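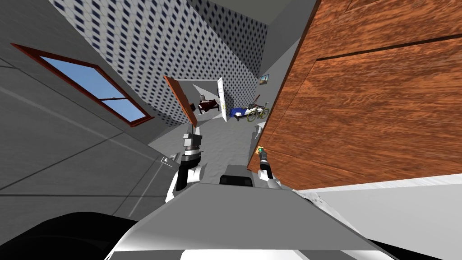 A doorway opening into a furnished bedroom.

How to write a one-page profile for someone moving into supported living
Posted 4/8/24 by Efua Acheampong

My brother moved into a shared house in Lidville in January, and the most useful thing I did for him in the whole move was fill one sheet of paper. It took me three tries. The first version was 681 words long and read like a medical chart with a birthday on it, and his new support worker very politely asked if there was a shorter one. There wasn't, so I wrote one, and then he crossed half of that out and we did it again together at his kitchen table.

So I'm going to show you how we got to the version that stuck. You don't need any training for this and you don't need special software. If you can type a shopping list you can do it.

What you're making

A one-page profile is a single sheet that tells a new staff member how to get along with the person and how to support them well. It sits at the front of the folder, before the care plan, the medication chart and all the other stuff. It doesn't replace any of those! If something is a safety matter (allergies, seizures, a crisis plan), it belongs in the official plan, signed off by whoever signs those off where you live. You can mention it on the profile with a line like "see crisis plan, tab 2" and leave it there.

Before you start

Ask the person if they want one. I skipped this step the first time and I'm still a little embarrassed. It's their page, it's going to be read by strangers, and they get to say what's on it.

Then pick a time when they're not tired. My brother is good for 35 minutes of paperwork and after that he's thinking about lunch. We split it over two afternoons and left the draft on the fridge in between, so he could scribble on it when something came to him. He wrote "NO RADIO IN THE MORNING" in green marker and it went straight into the final version.

Step 1: Draw three boxes

Take a blank sheet, turn it whichever way you like, and draw three boxes. Label them:

What people like about me
What matters to me
How to support me

Leave room at the top for a name (the one they like to be called, which may not be the one on the lease) and a photo if they want a photo.

Step 2: Fill the first box

This one is the hardest for some people, especially if they've spent a long time in hospitals hearing about what's wrong. Go ask other people. I texted our cousin and his old neighbor and two guys from his bowling night, and read him the answers out loud. Four or five short lines is plenty. Skip anything you'd put on a job application. "Remembers everybody's dog" tells a new worker a lot more than "friendly and outgoing."

Step 3: Fill the second box

Be fussy here. "Likes music" is no help to anyone. "Plays his records after dinner with the door closed, please knock" is something a person can act on. If you get stuck, walk through an ordinary day from waking up to lights out and ask what would make each bit good or bad. Then do the same for a weekend, which for my brother was a completely different list.

We also wrote down a few things about his room, like how he wants the blinds and which drawer is private. Small stuff, but that's where the arguments had been at his last place.

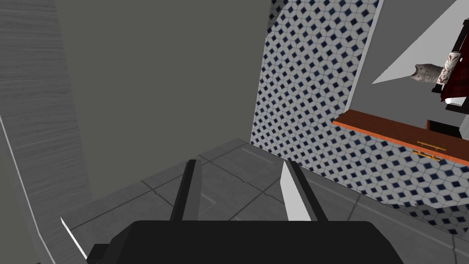 Tall gray panel with a fine wood-grain texture.

Step 4: Fill the third box

Write these as instructions to a new worker on their first shift. Start each one with a verb: knock, wait, ask, remind, leave. Ours had lines like these:

Give me one question at a time and wait for the answer.
Remind me about appointments the night before and again at breakfast.
If I go quiet, ask once if I want company. If I say no, check back in an hour.
Don't talk about me with other staff while I'm in the room.

That third line took us the longest. I wanted to put in early warning signs, the full list I carry around in my head, and he felt (fairly!) that he didn't want every temp reading it. We moved the detail to his wellness plan and kept the one line that helps on a regular evening.

Step 5: Cut it down

Now type it up and cut until it fits on one side in letters you can read without squinting. Our final one came to 308 words, which left space for his photo. Read it out loud to the person. Anything that makes them wince, take it out or reword it. Watch for service words too — "non-compliant," "challenging," "community access." He goes to the store. Write "goes to the store."

Step 6: Get it in front of people

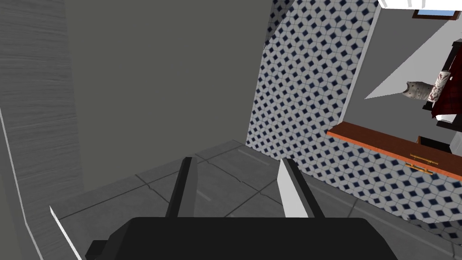
Hand a copy to the house manager yourself and ask where it will be kept and who reads it. Nii Laryea, who was the shift lead when my brother moved in, puts them in front of new staff before their first shift with that person, and I'd ask for the same wherever you are. Keep a copy at home and a copy on your phone. If your provider uses an online care system, ask them to attach it there too, and check that it really did get attached.

Step 7: Put a review date on it

Write the date at the bottom and pick when you'll look at it again. We do it every six months, or sooner if something big changes, like a new roommate or new meds. Cross out, add, reprint. The radio rule has already been changed once (news is okay now, ads are not).

If the person doesn't use a lot of words

You can still do this with them. Use photos or objects, offer two choices at a time, and watch what they reach for or push away. Put down how you know, too: "smiles and leans in when the blue blanket comes out" is better than "likes the blue blanket," and it lets the next person check for themselves.

If you get stuck on any of the boxes, leave me a comment with which one it is. Please leave out names and diagnoses, as the comments are public. I usually answer in the evenings.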